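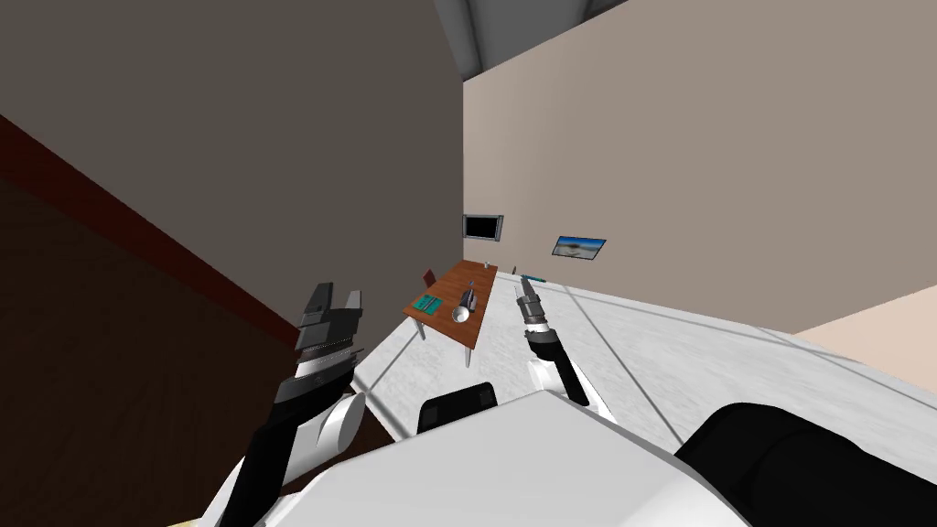

Two arms and the brown table.

24/07/2022

Finished the second of the Nedness books before breakfast. I had 12 pages left last night and fell asleep on them. It's the one where the family loses the lower farm and the oldest girl goes to work for the doctor in Ronstead. I read it first when I was 10 and remembered almost none of it except the flood, and the flood is only four pages long.

The new edition puts three of the novels in one volume. It's heavy, more than 200 pages longer than I expected, and hard to hold in bed. The print is small too. I still like having them together, as my old copy of the third one lost its back cover years ago and I never did find another.

What I noticed this time is how much of it is about money. The father is always adding things up. There's a whole chapter on selling the gray mare, and I must have skipped it as a child. The horse goes to a man named Aebischer who has two lines and then never comes back into the story.

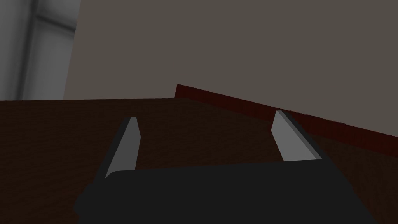 Wagner Medeiros wrote in the afternoon. He has read as far as the wedding and thinks the aunt is the best person in it. I think she's too hard on the younger boy – he is only eight when the barn burns, and she brings it up for the rest of the book. I told him to wait for the third one before he decides.

He also asked if Gernirano is a real town. I don't know. The map in the front has it up past the river, but the children take a day to ride there in one chapter and are home for lunch in another. I looked for a note on it at the back and there wasn't one, only a list of other titles.

Washed the sheets, wrote two letters, went to bed early. Will start the third book tomorrow, and return the library's copy of the first, which I have had out for most of July.

Filed under: Diary, Family Sagas, Rereading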